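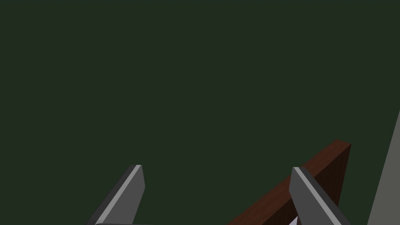 Figure 2. Rendered view with a uniform, very dark green surface and no visible texture.

4.2 Does green help people concentrate?

The claim that green surroundings restore attention is now repeated so often that it is seldom given a source. When a source is given, it is usually the Liltcombe trial, in which office workers proofread short texts in rooms painted green, white or beige. The trial enrolled 231 people and found fewer missed errors in the green room. We are less sure than most of the authors who cite it that this tells us anything about color.

Our first concern is the paint. The Liltcombe report calls it "forest green" and leaves it at that. No reflectance values are given and no sample was kept. A deep, muted green (Figure 2) and a bright leaf green differ in lightness and saturation as well as in the name people give them, and either of those could affect reading under office lights. A room painted dark gray would have been the obvious check. It was not included, and the report does not say why.

The second concern is the rooms themselves. The green room faced an inner courtyard and the other two faced a road. The authors write that noise was "comparable," but no measurements are reported. Bosman, in a reply to the original report, pointed out that the gap between rooms was largest in the morning sessions, when traffic would have been heaviest. We think this is a fair reading of the published tables, though it cannot be settled from them.

The Balside replication is often described as a success. It tested 17 people, all of them students in the same program, and swapped proofreading for a number-search task. The difference ran in the expected direction. With a sample that small it could easily have run the other way, and we would not put weight on it in either case.

The online survey run through the Sikora panel is larger, with 500 respondents, but it asks a different question. People were shown color names and asked which would help them work. Most chose green or blue. This shows that the belief is widespread -- hardly news -- and it has still been cited as evidence that the belief is correct.

Only the Masness study measured its walls properly and assigned people to rooms at random. It found no difference in accuracy and a slight difference in speed that went away once time of day was taken into account. It is also the study least often cited. Fenna Bosman kindly shared the session logs with us (version dated 2018-01-31), and our own pass through them gave the same result.

None of this rules out an effect. A small benefit of some greens, for some tasks, would fit every result above. So would no benefit at all, and advice to repaint classrooms and wards should wait until somebody can tell the two apart.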